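Pricing and Time on Market for Homes Sold With Tenants in Place

Project Report, Real Estate Principles
Submitted by Bayu Entili and Keyvan Ghasemi
20 Sep 2024

Summary

This report examines whether single-family houses sold with a tenant in place sell for less, or take longer to sell, than comparable vacant houses in the Bindcombe area. The authors reviewed 98 closed sales. Occupied houses took longer to reach a signed contract, and the difference was greatest where the lease had more than six months left to run. The effect on price was smaller than expected and was limited mainly to houses that would ordinarily attract owner-occupants.

Background

A lease normally survives the sale of the property. The buyer takes title subject to the tenant's rights, collects the rent from the closing date, and becomes responsible for the security deposit. For an investor this may be an advantage, as there is income from the first month. A family that intends to move in must wait for the lease to end or negotiate an early departure with the tenant.

Sellers in Bindcombe have handled the matter in different ways. Some wait for the lease to expire before listing. Others offer the tenant a payment to leave early, and a few market only to investors through brokers such as Lollano.

Method

Sales were drawn from county deed records and matched to archived listings. A sale was counted as occupied if the listing mentioned a lease or current tenant. Of the 98 sales, 35 were occupied at the time of listing. Each was compared with vacant sales of similar size and age in the same neighborhood. Foreclosures and transfers between relatives were left out.

The authors also mailed a short questionnaire to 300 owners of rental houses in Bindcombe and Girotstead. The response was low, and the answers are used only as background. 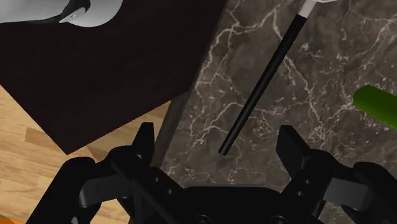
Access for showings was the difficulty owners mentioned most often. Tenants are entitled to notice before entry, and several owners wrote that buyers lost interest while a visit was being arranged. Seller and buyer may both be willing, but the agreement does not close until the question of possession is settled. Listings that gave fixed showing hours drew fewer complaints in the questionnaire.

Findings

Houses with a month-to-month tenant sold on nearly the same terms as vacant houses. Where a fixed lease remained, 20 of the occupied sales went to buyers whose mailing address differed from the property, which suggests investment purchases. The Shen subdivision was an exception, with most of its occupied houses bought by people who later lived in them.

Limitations

The sample is small and covers one local market. Listings do not always state that a tenant is present, so some occupied sales may have been counted as vacant. Condition inside the houses could not be checked.

Further Work

A second group will extend the review to Girotstead in October, using the same matching rules.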